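Driltov Bond Tracker: Set-up Guide
Section 4. Building your first ladder

By now you should have Driltov installed and your Zilluvora price feed showing a green dot in the bottom corner. If the dot is grey, go back to Section 3 and sort that out first, as half of what follows needs live prices.

We love this part! A ladder is a set of bonds that fall due one after another, so that money comes back to you at regular points and you can spend it or buy the next one. Driltov draws the whole thing as a row of bars, one for each date on which something is repaid, and once your own holdings are in there it becomes surprisingly hard to stop looking at it.

You will need your most recent statement or contract notes, whichever gives the full name of each bond, its coupon, its maturity date and what you paid. A statement that only lists current values won't do.

4.1 Creating the ladder

1. Open the Portfolios menu and choose New Ladder.

2. Type a name. Anything up to 120 characters is fine, accents included. The sample file that comes with the program is called Sarıgül and you are welcome to open it alongside your own to see how a finished one looks.

3. Pick a base currency. All bars and totals are shown in this currency, even if some of the bonds pay in another.

4. Choose how far apart the rungs should be. The choices are 3, 6 or 12 months. Most people start with 12, and you can change it later without losing any entries.

5. Press Create. You'll see an empty grid with today's date at the left-hand edge.

Note: Changing the base currency after you have entered bonds does not alter the prices you typed. It converts the totals only, at the latest rate from the feed.

4.2 Adding bonds by hand

1. Click the plus sign above the grid.

2. Start typing the name of the bond or paste its ISIN. The ISIN is quicker and saves you from choosing the wrong one out of several bonds with nearly the same name.

3. Check the coupon and the maturity date against your paperwork. They fill in by themselves from the feed, and they are nearly always right, but old or rarely traded issues can come through with a blank.

4. Enter the nominal amount you hold. This is the face value, the sum that will be repaid at the end, and it is probably different from what you paid.

5. Enter your purchase price and say whether it is clean or dirty. A clean price leaves out the interest that had built up since the last coupon; a dirty price includes it. Contract notes tend to show both, with the accrued interest on a line of its own.

6. Press Save. The bar appears on its rung straight away.

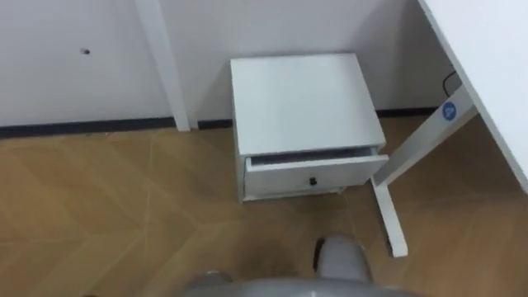 Figure 4a. White bedside cabinet with the drawer partly open.

Repeat for each bond. If you hold the same bond bought on different days, add each purchase separately and Driltov will stack them in one bar. Hover over the bar and the pieces come apart with their own prices and yields — a lovely way to see what that extra purchase in January did for you.

Caution: Do not enter the same purchase by hand and by import. The program will warn you if the date and amount match exactly, but a one-day difference between trade date and settlement date is enough to get past the check, and your totals will be too high.

4.3 Importing from a file

If you have a long list, import it. Driltov reads plain CSV files and the export formats of some 14 brokers, listed under Help, File Types.

1. Choose File, Import, and pick your file.

2. Match the columns. Drag each heading on the left to its partner on the right. Coupon and maturity may be left unmatched if you have an ISIN column.

3. Look at the preview. Rows in amber need something from you, usually the clean or dirty setting. Rows in red could not be read.

4. Fix amber rows by clicking on them. Red rows have to be mended in the file itself and imported again.

5. Press Finish.

Dates cause more trouble than everything else put together. If your file puts the month first, tick the box marked Month before day, and then look closely at a few rows where the day is a small number. A bond that suddenly matures months too early is the usual sign that the box is set the wrong way.

Note: Importing never deletes anything. To start again, empty the ladder first with Edit, Clear All Rungs.

4.4 Reading the yields

This is where it gets really good. Next to each bar there are up to three figures, and it is well worth learning which is which.

Coupon rate is what the bond pays each year on its face value. For an ordinary fixed-rate bond it stays the same until the end.

Running yield is the yearly coupon divided by today's clean price. It moves whenever the price does, and it takes no notice of any gain or loss when the bond is repaid.

Yield to maturity brings in everything: the coupons, the price and the final repayment. It assumes you hold to the end and that every payment arrives. When people on the news talk about yields going up or down, this is normally the one they mean.

Prices and yields move in opposite directions. When you see the yield column climbing and your total value shrinking at the same time, nothing has gone wrong with the feed! The market is asking for a higher return on bonds like yours, and the only way an existing fixed bond can offer that to a new buyer is by costing less. Your coupons and the repayment at maturity are unchanged.

To switch the view:

1. Right-click the heading of the yield column.

2. Choose Against purchase to see the yield you locked in, or Against market to see the yield at the latest price.

3. Tick Show both if your screen is wide enough. The purchase yield is printed in blue, the market yield in black.

Short bonds close to maturity can show strange yields. A tiny change in price, spread over only a few weeks, turns into a large yearly figure. Driltov greys out the yield on any bond in its last month for that reason, and you can safely ignore it.

4.5 Setting alerts

1. Click the bell on any bar, or the bell at the top of the grid to cover the whole ladder.

2. Choose what to watch: market yield, clean price, or days to maturity.

3. Type the level, and choose Above or Below.

4. Choose how to be told. A message on screen is the default. Email needs the address you registered with Hakthorpe, and it must have been confirmed.

5. Press Arm. The bell turns solid.

An alert goes off once and then rests until you arm it again. You can have it re-arm itself by ticking Repeat, but with a level close to the present yield you may get a message every time the price wobbles. Set it a sensible distance away and enjoy the quiet.

Alerts on days to maturity are the ones we would set up first. They give you time to think about the next rung before the cash lands, and they work even when the feed is down.

Caution: Alerts only run while Driltov is open or resting in the system tray. If you close it completely, a level reached in the meantime will be reported the next time you start up, with the time at which it was first passed.

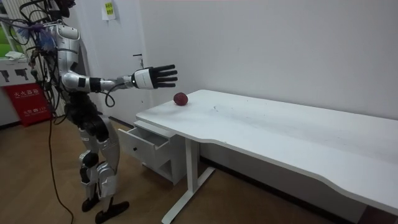 Gülizar Kahraman wrote to say that she keeps a single alert on the longest bond in her ladder and none on the rest. The long one moves most when rates shift, she says, so if that bell stays silent she knows the shorter rungs have barely stirred. She would also like a way to set the level as a change from yesterday's close, in place of a fixed yield.

We like the single-alert method very much, and it suits anyone who finds a full row of bells too busy. The change-from-close setting is there already, although we admit it is well hidden. In step 3 above, type a plus or minus sign before the number and Driltov reads it as a change from the previous close. Type it without a sign and it is read as a level.

4.6 Filling a gap

Empty rungs are shown as a dotted outline. To try out a bond there without adding it to your records:

1. Click the dotted outline and choose Try a bond.

2. Pick one from the list. Only bonds maturing within that rung are offered, lowest price first.

3. Type an amount. The pale bar that appears is a trial, and the average yield at the foot of the grid shows a second figure with the trial included.

4. Choose Keep once you have really bought it, and correct the price to match your contract note. Choose Drop to clear it.

You can have as many trials open as you like, and they are saved with the ladder. Play with this! Swapping a long bond for two shorter ones and watching the payment dates shift teaches you a great deal in an evening.

Note: The prices in the trial list are the latest from the feed and leave out dealing charges. Your broker's quote may be different, especially for small amounts.

4.7 Saving and backing up

Driltov saves as you go. For a backup, choose File, Save a Copy, and keep the copy somewhere other than the computer you work on. The copy holds your bonds, trials and alerts, but leaves out your Zilluvora password, so have that to hand if you move to a new machine.

Inflation-linked bonds and floating-rate notes are entered differently and have Section 5 to themselves.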